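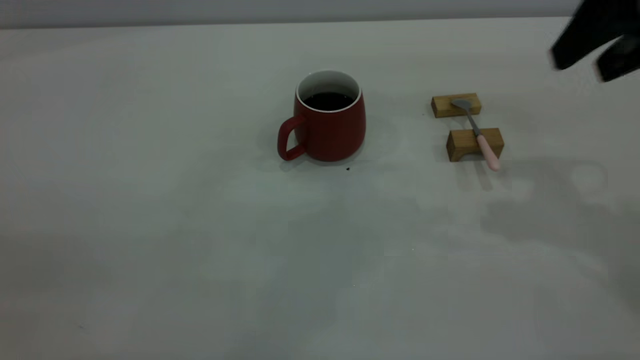

I finally got to a preview of Zoscombe, the animated one from Indach that's been in the works since forever, and I had such a good time! It runs 148 minutes, so bring snacks – I ran out at the hour mark. Trevor Bramwell voices the old lighthouse keeper and he's a joy, all grumbles and long sighs, and there's a storm sequence near the end I'd happily sit through again tomorrow.

I was less sure about the songs. There are 11 of them (11!) and I came out humming exactly one, the duet on the ferry.

It opens wide on the 28th, with a few early shows before that. The sequel is already being written, and Bramwell has said he'd come back for it. Fingers crossed they keep the goat.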